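Iman Abou Zeid has a folder of letters from the Skastgate school district, and she has stopped expecting the next one to say anything the last one didn't. Her son, who is nine, was home for 40 school days before anyone offered him a desk.

"They call it a placement review," she says. "I asked what was being reviewed. The woman on the phone said his placement."

The family moved from Arnow in September. The transfer papers went in the same week, and by the district's own log they were complete. Then came the question of whether the boy, who has a hearing loss in both ears, belonged at Sketley Elementary, four blocks away, or in a program across town that had no open seats. Until that was settled he was enrolled in neither.
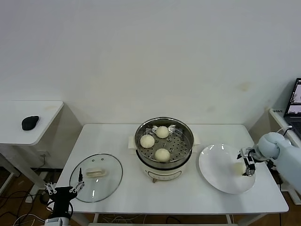 The district says 677 students changed schools this fall and that nearly all were seated "promptly." I asked what promptly meant. The answer, which took two emails, was that there is no set number of days. I asked how many were still waiting. I was told that figure isn't kept.

Abou Zeid laughs when I read this out to her. "Of course it isn't kept. If you keep it, somebody can ask you for it."

She did what she could at home. A neighbor lent her some math workbooks, and a tutor came for 8 sessions before the money ran short. The district offered a home learning packet -- photocopied, with every other page missing -- and later described it in a letter as "continued instruction."

"He finished it before lunch," she says. "I have it here if you want to see the instruction."
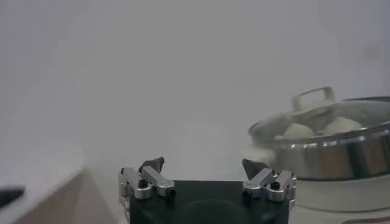 Skastgate Parents' Network, Schools Desk

What finally moved things is a matter of dispute. The district credits its process. Abou Zeid credits a lawyer's letter, sent at four in the afternoon and answered by nine the next morning with a start date at Sketley.

There is now a plan to prevent a repeat. The district has hired a consulting firm, Ngô, to study how transfers are handled, and it has set aside $4,000 for new tracking software. I have seen the summary. It is a page and a half long and doesn't mention a deadline, or what a parent should do when one passes.

Would a deadline have helped her? She isn't sure.

"They had a deadline for me," she says. "Every form I got had a date on it. Theirs never did."

Her son likes his teacher and is behind in reading. The school says he will catch up by spring. She has asked for that in writing -- so far, it hasn't come.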